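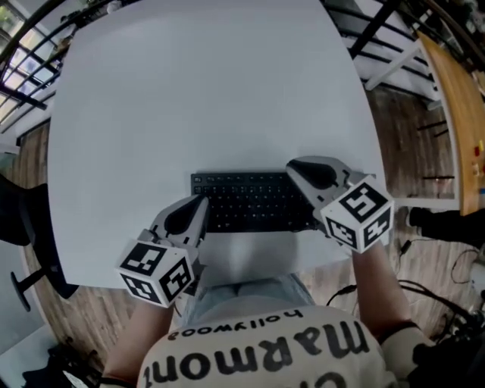

Follura Hand-Held Gripper Pair
Demonstration visits at our Wernby workshop

Prerkano builds the Follura for people who want to teach a robot arm by doing the job themselves. You take one gripper in each hand, sit or stand wherever the work is, and get on with it. The two are sold as a matched pair, and each carries its own marker cube so that its position can be followed while you move.

We could go on all day about the Follura (and Ashton Halliday, who runs our visits, very nearly does!), but we have always felt that a gripper is something you need to get your hands on. So we keep a couple of seats open for anyone thinking of buying, and you are welcome to bring a colleague along and take turns.

A visit lasts 2 hours. We start at the big round white table with everyday things like a computer keyboard, and you'll get a feel for how the fingers meet an object and how far you need to reach. Most people grip much too hard at first, and that's fine, so did we. After that you can try something of your own. Visitors have brought jar lids, folded shirts and, back in April, a very stubborn pencil case. Please do bring the awkward thing you really want to pick up, as we learn a lot from those.

In the box
Left and right grippers
2 marker cubes, fitted
4 spare finger pads
Carrying case

Good to know
Groups of up to 7 are welcome
Coffee is on us
Finger pads can be swapped at the table, so ask to try it
Hsueh desk stand sold separately

Booking
The next open day is October 11, 2020, with places for 20 visitors over the day. Write to Ashton through the contact form and tell us a little about the work you have in mind, and we'll set out the table to suit.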